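Keep the Box

17 November 2021
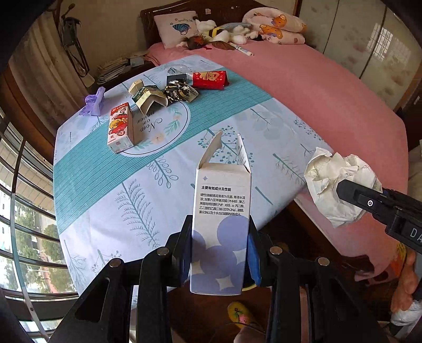 Everybody flattens the box first. Package comes in, thing comes out, box gets stomped and goes to recycling before the thing has even been used once. I did this for years. I think it's a mistake, at least for anything that goes in your eyes, your mouth or on your skin, and I want to make the case fast because I have a table to clear.

A small carton is the label. For a lot of stuff it's the only label. The bottle inside is the size of your thumb and has room for a name and maybe a number. Everything else, what's in it, how long it keeps after opening, what you're not supposed to do with it, is on the cardboard. Or on the paper folded up inside the cardboard, which is the first thing anybody balls up.

Take the carton held up at my table. Pretty thing, white on top, periwinkle circles on the bottom half, little pale stars. The heading is in Chinese, main active ingredients and properties, more or less, and then five lines of very small print. I read Chinese slowly and badly. But PHMB I can read. EDTA-2Na I can read. PVP K90, same. Those are the words you can type into a search bar, or read out over the phone to a pharmacist, and get an answer. Without the box I've got nothing to type.

Imported stuff especially. My building gets a lot of packages from overseas, mine included, and half of what arrives has no English on it anywhere. Fine by me. I'd rather have good labeling in a language I have to work at than a cheerful English front with nothing behind it. But then you need the panel. You can't translate a panel that went down the chute.

Now the other side, because I've heard it from everyone who has ever opened my closet.

Clutter. Yes. Boxes are mostly air. I had a shelf in the hall that was cartons top to bottom, and most of it was for things I'd finished or given away. Toaster box. A box for a Jerno desk lamp, and I don't own the lamp anymore. That isn't record keeping, it's just piling. I threw out nearly all of it in February and did not miss one.

So the rule has to be narrow or it turns into hoarding. Mine is: the box stays as long as the product stays. Finish the bottle, out goes the box, same minute. Anything with a plug gets no box past the return window. Anything with an ingredient panel keeps it till it's empty. That's all of it. My whole stash now fits in one Carnwood bin, the shallow kind, with the cartons standing up like files.

Take a picture instead, people say. I tried. I have 505 photos in an album called Labels and I can't find anything in there. Some are blurry, a lot are of the wrong side, and several are of the barcode for reasons I can't remember. Also my phone was dead the one night I needed it. A photo is a decent backup. Do both if you want. But a box stands on the shelf right next to the thing and doesn't need charging.

Cut out the panel and save just that? Better. I do that for the bigger ones. With small cartons the cutting takes longer than it's worth, and then you have a loose square of cardboard that belongs to something, but what. The box tells you because the bottle's in it.

The paper inside is harder. I'm not consistent and I admit it. Those leaflets never fold back the way they came. You open one out and it's the size of a place mat, you try to put it back and it's fatter than the carton. I've crumpled plenty. What I try to do now is read it at the table before anything else gets opened, then fold it in 4, however ugly, and shove it behind the bottle. If it won't go it gets a rubber band. Good enough.

The table matters too, more than it should. I open packages in one place only. It's got a cloth on it, white and pale blue with a teal band and "Now or never" written in a circle, a bit much for eight in the morning but it does work as a reminder. Sort it now. If the stuff moves to the bed or the couch, the carton ends up under one thing and the leaflet under another and that's the end of them.

I'd like the companies to do some of this. Gosby puts a peel-off copy of the ingredients inside the flap on their hand creams and it's wonderful, you stick it on the tube and you're done. Layug used to print the whole list on the bottle in type you could really read, then they slimmed the bottle down and moved it all to the carton. Looks nicer. Worse to live with. If the information lives on the packaging then say so on the packaging, one line, keep this carton. Some already do. Most dont.

Until they all do it's on us. Before you stomp the next one, turn it around and look at the back. If there's a list of things in small print, stand it on the shelf with the bottle inside and leave it alone until teh bottle is empty.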